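Citric Acid Monohydrate, Food Grade, from Bulholm

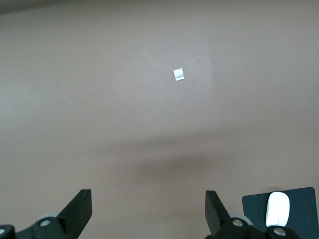
Bulholm Ingredients, Acidulants and Preservatives Team

Citric acid monohydrate is one of those quiet ingredients that ends up in nearly everything, from lemonade and hard candy to jam, canned tomatoes and the powdered drink mixes your kids ask for all summer. We have been supplying it to bakeries, bottlers and small jam kitchens for a good many years now, and we are always happy to hear from someone new, whether you need a full truck or just a few bags to try out a recipe!

Our monohydrate comes as white crystals or a coarse powder with a clean, sharp sour taste and no smell to speak of. It dissolves easily in water, so most of our beverage customers add it straight to the syrup tank. If you are making a dry mix you may be better off with the anhydrous grade (it holds less water and is less likely to cake), and Natália Godinho on our team will gladly talk that through with you before you order.

Product details
Other name: 2-hydroxypropane-1,2,3-tricarboxylic acid, monohydrate
CAS number: 5949-29-1
E number: E330
Appearance: white crystals or crystalline powder
Standard pack: 25 kg paper bag with inner liner
Large pack: 500 kg bulk bag
Smallest order: one 25 kg bag
Storage: cool, dry place, bag closed, away from strong alkalis

Every lot ships with its own certificate of analysis, and we keep a sample of each one in the Tarnville warehouse in case a question comes up later. Kosher and halal papers are available too, just mention them when you write so Hanyu Zhong can put them in with the shipping documents.

We now deliver to more than 600 customers, and quite a few of them started with a single bag. Orders for stocked sizes placed before noon normally leave the same day. For bulk bags please allow a little longer, and do tell us if you have no forklift on site, as we can send a truck with a liftgate.

You may also like our Bevero line of ready-blended acid mixes for soft drinks, which pairs citric with malic acid for a rounder, longer-lasting sourness.

For prices, samples or plain old advice, use the inquiry form or call the Tarnville office and ask for Natália or Casimiro Cordero.

Page updated July 2023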